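# Stistska Toy Library: Questions We Get a Lot

Welcome, and thank you for stopping by! We lend out toys, blocks, puzzles and board games to families in the neighborhood, and these are the things people ask us at the desk or by email. If yours isn't covered, write to us and we'll do our best to get back to you before the weekend.

**How do I join?**

Come in with something that shows your address (a phone bill is fine, and so is a letter from your child's school) and we'll set you up in a few minutes. Membership is $20 a year for the whole household, and it runs from the day you sign up, so there's no need to wait until January.

**How many toys can we take home, and for how long?**

Up to four at a time, for three weeks. You can renew once over the phone, unless another family has put a hold on the toy. We know three weeks can feel short when your toddler has just fallen in love with something, but it does mean the popular sets keep moving around town, and you're very welcome to get back in line.

**Do you have plain building blocks, or only kits?**

Both! We have about 2,000 loose blocks, sorted into bags by size, and we still like the plain ones best for the under-fives. A simple block can be a loaf of bread in the morning and a garage by dinner time, and it doesn't come with instructions to lose under the couch.

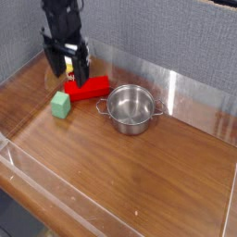

Từ wrote to us that the large block bag was wonderful for her twins but awfully heavy to carry home on the bus, and could we please split it up? We did, and we're grateful for the nudge. The large bag now comes as two half bags, which count as one toy on your card.

**What happens if we lose a piece?**

Please don't worry too much, it happens to everyone. Tell us when you bring the set back and we'll make a note on the lid. For most toys there's no charge. If a game can't be played without the missing part, we ask for $11 toward a new one, and you get it back if the piece shows up later.

**Should we clean things before returning them?**

A wipe with a damp cloth is plenty. Please skip the dishwasher, even for the plastic ones, and don't soak anything made of wood. We wash and check every toy ourselves before it goes back on the shelf.

**Can I donate our old toys?**

Yes please, as long as they're complete and in decent shape. We can't take stuffed animals or anything with a cracked battery cover. Bring them to the side door on Wokgate, where there's a ramp and a spot to pull over.

**Do you lend to daycares?**

We do. A group card is $55 a year and lets you borrow ten toys at once. Ask for the blue form when you come in.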